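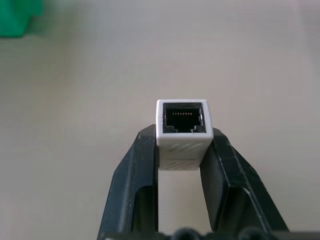 Detecting port orientation from a wrist-mounted camera before cable insertion

Final report, second-year project in Automation
Students: Oluwatosin Igwe, Loan Lã
Supervisor: Riet Van Hecke

1. Aim

The project examined whether a robot arm can judge, from its wrist camera alone, which way round it is holding an RJ45 coupler. The coupler is close to square in section, so a gripper can close on it equally well in the wrong position. If the port is turned, the plug will not enter at the next station. Earlier work at the school by Koen Cuypers used a second, fixed camera above the table, and we were asked to find out if this could be left out.

2. Method

The arm picked up a white coupler between two black fingers and held it with the port towards the wrist camera. One picture was saved for each grasp. We collected 3844 pictures between October and December, and set aside 225 of them for testing. None of the test pictures came from a session used for training.

Two cues were compared. The first was the row of eight gold-coloured contacts, which lies near one side of the opening. The second was the stepped outline of the socket, which narrows on the side away from the contacts. The slanted grip ridges moulded into the body were considered as a third cue but dropped after early trials, as they are the same white as the housing and gave weak edges.

Lighting was kept diffuse throughout. The picture was cropped to the area between the fingertips before any processing, so that objects elsewhere on the table could not affect the result.

3. Results

Using the contacts alone, the program gave the wrong orientation in 20 of the test pictures. Using contacts and outline together, this fell to 13. Most of the remaining errors occurred when the coupler was tilted in the grasp and one finger shaded the opening — a case that the training pictures covered poorly.

4. Limits and further work

Only one type of coupler was used, and always in white. A black housing would offer far less contrast with the inside of the port. Koen Koster has agreed to lend the Jasimo test bench next term so that the method can be tried with actual insertion, which was outside the scope of this report.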